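Cours de Miyuki Wada - Organisation du mariage, notes pour la séance 4
Le budget de la tenue et les délais

Nous avons vu la dernière fois comment on choisit le lieu. Aujourd'hui nous parlons de la tenue, et surtout du temps qu'elle demande. Une robe commandée chez Femura arrive après 6 mois. Pour un mariage en septembre, il faut donc signer en mars, et la première visite se fait encore avant.

Le cas que nous étudions : un couple dispose de 4000 euros pour les deux tenues, retouches comprises. La boutique Votberg demande un acompte à la commande, qui n'est pas rendu si la cliente change d'avis. Lisez cette clause avec elle, à voix haute s'il le faut.
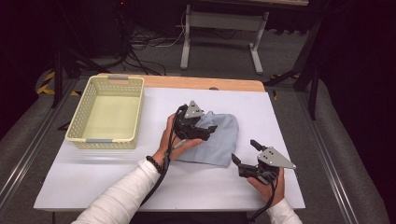
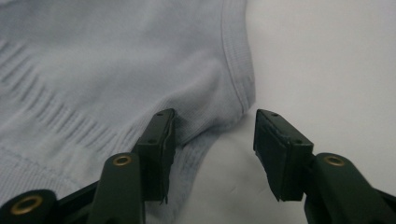 Les retouches sont le poste que les étudiants oublient le plus souvent. L'atelier Tsuji facture l'ourlet jusqu'à 100 euros, et le prix monte quand il y a plusieurs épaisseurs de tulle. Les chaussures doivent être achetées avant l'essayage, avec le talon définitif - sinon l'ourlet est à refaire.

Vocabulaire à retenir : acompte, arrhes, essayage, traîne, jupon, housse. La différence entre acompte et arrhes est au chapitre Stikent du polycopié.

Travail pour la prochaine séance : préparer le calendrier de la tenue, de la première visite jusqu'au retrait de la robe. Une page suffit. Indiquez aussi qui garde la robe la veille du mariage.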